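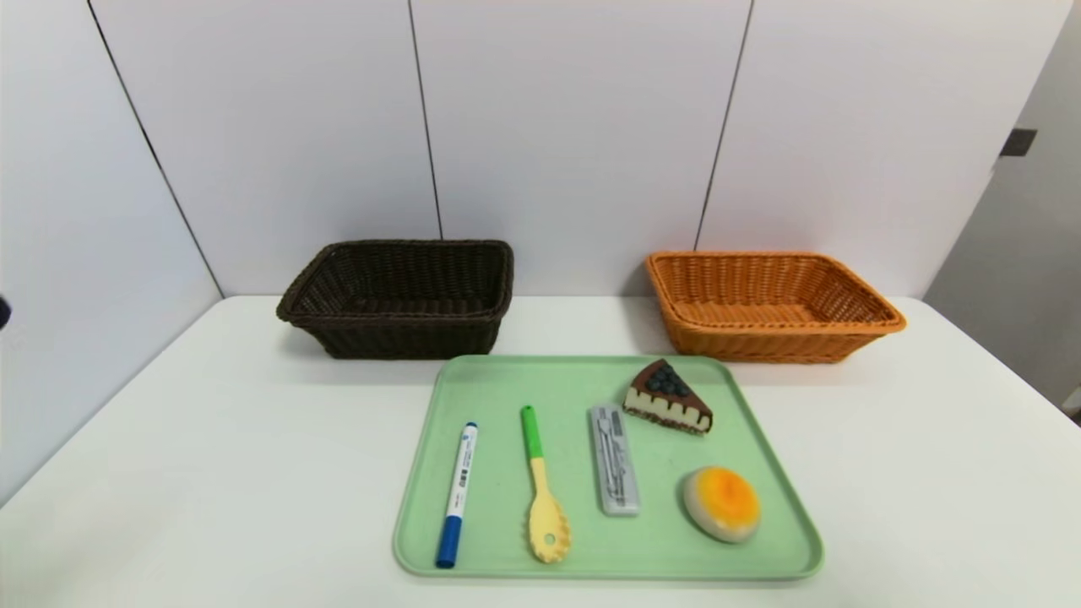
mossybutton replied:
Okay but you're still paying for storage you don't need! I had 46 spools of thread and kept buying baskets for them, and I sewed maybe twice since January.

pinetreefran wrote:
Disagree, sorry. Wicker is fine for fabric, just don't put yarn in it. Mine snagged a whole skein of Staven wool and I'm still mad (it was the good gray one).

mossybutton replied:
Line it with an old pillowcase then? Took me 7 minutes, no sewing.

hemlock_lane wrote:
Pillowcase slides around like crazy. I got the Clokico liners with the ties, much better.

pinetreefran wrote:
Do those fit the small ones? Mine are pretty narrow at the bottom.

hemlock_lane wrote:
Get the size 2 and fold the top over.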